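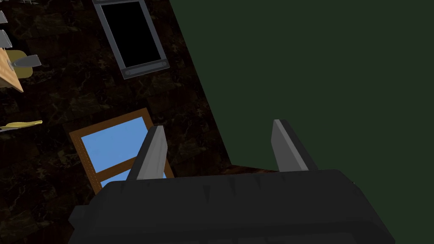 Mileage claims: the new form

Home visit staff at Prina will be thrilled to hear that the mileage form has changed again. It now fits on 3 pages, down from a length we had all stopped measuring, and it must reach the Wumarthorpe office by 5/11/23 if you would like paying in November.

Please put the client's postcode in the box marked postcode. Last month's claims included "up the hill", "same as before" and a rather good drawing of a roundabout. Payroll enjoyed them all and could pay none of them.

Travel between visits counts. Travel from your own front door to the first visit still doesn't, unless it is over 62 miles, in which case do ring us – we may have got your rota wrong.

Parking can go on the same form, with the ticket stapled to the back. Parking fines can't, however unfair the sign was.

Staff on the Ndung'u contract carry on using the Urar app and can ignore all of this, as I suspect they already have. Paper copies are in the tray by the kettle.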